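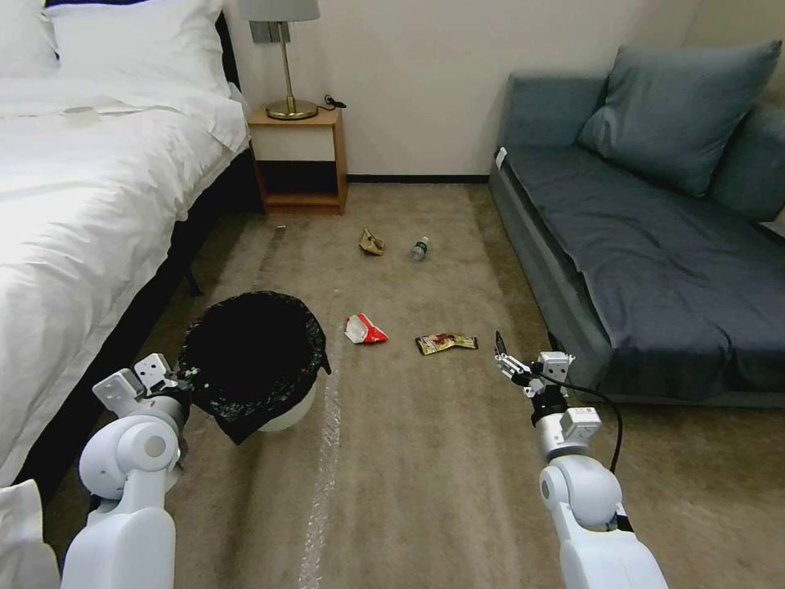

La téléopération bimanuelle est sans doute la plus belle façon d'entrer dans l'apprentissage par démonstration, et c'est par elle que nous ouvrons le chapitre 2. L'opérateur tient deux bras maîtres, le robot reproduit ses mouvements, et tout est enregistré : positions articulaires, ouverture des pinces, flux vidéo. Prenons le ramassage de déchets dans une chambre. La tâche paraît enfantine, et pourtant quelle richesse ! Une bouteille en plastique couchée sur la moquette peut rouler, un emballage de snack aplati n'offre presque aucune épaisseur à saisir, un carton écrasé se prend par une arête ou pas du tout. Trois objets, trois stratégies de prise, et il faut encore choisir lequel des deux bras travaille pendant que l'autre reste près de la corbeille.

Vocabulaire à connaître pour le TD de lundi

Épisode : une démonstration complète, de la position de départ à l'arrêt de l'enregistrement.
Politique : la fonction qui associe à une observation l'action à exécuter.
Clonage comportemental : apprentissage supervisé de la politique à partir des paires observation-action.
Dérive : accumulation de petites erreurs qui amène le robot dans des états absents des démonstrations.

La dérive mérite qu'on s'y arrête. Un opérateur habile produit des trajectoires magnifiques - et trop propres ! Si la pince n'est jamais mal placée dans les données, la politique n'a aucun exemple de correction. Lenka Krajčí, qui a encadré les séances du projet Tiltwood, demandait à ses opérateurs de garder les reprises : prise manquée, recul, nouvelle approche. Sur un jeu de 500 épisodes, ce sont souvent ces passages un peu maladroits qui apprennent le plus.

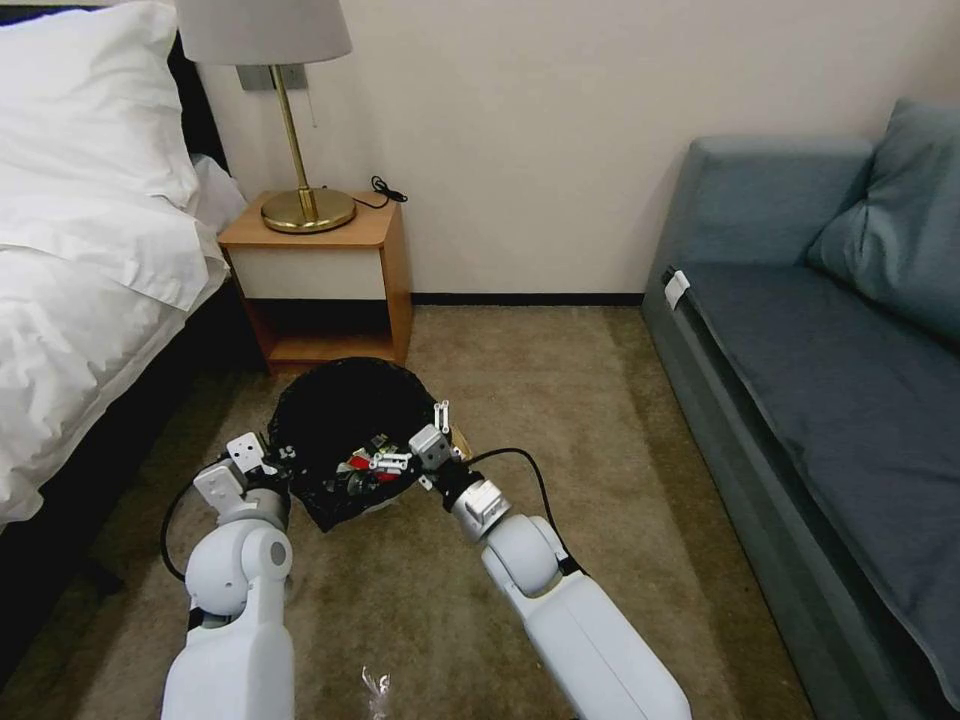

Deuxième difficulté, la coordination. Avec deux bras, l'espace d'action double, et le temps compte autant que la position. On peut commander les deux bras par une seule politique (vecteur d'action commun) ou par deux politiques séparées qui partagent l'observation. La première solution est plus gourmande en données mais elle capture très bien les gestes simultanés. Nous comparerons les deux en séance, c'est un vrai plaisir à programmer.

Et l'enseignement kinesthésique ? On guide alors le bras à la main, moteurs en compensation de gravité. L'effort se sent directement, mais le corps du démonstrateur peut entrer dans le champ des caméras, et guider deux bras à la fois fatigue vite. Lire à ce sujet la section 11 du polycopié de Čestmír Rusnák.

À préparer
Découper une démonstration de ramassage en sous-tâches et proposer pour chacune un critère de fin mesurable.
Indiquer les variables à enregistrer et la fréquence choisie.
Décrire deux situations de dérive et la démonstration corrective correspondante.

Travail en binôme, à déposer sur Kartha avant la séance.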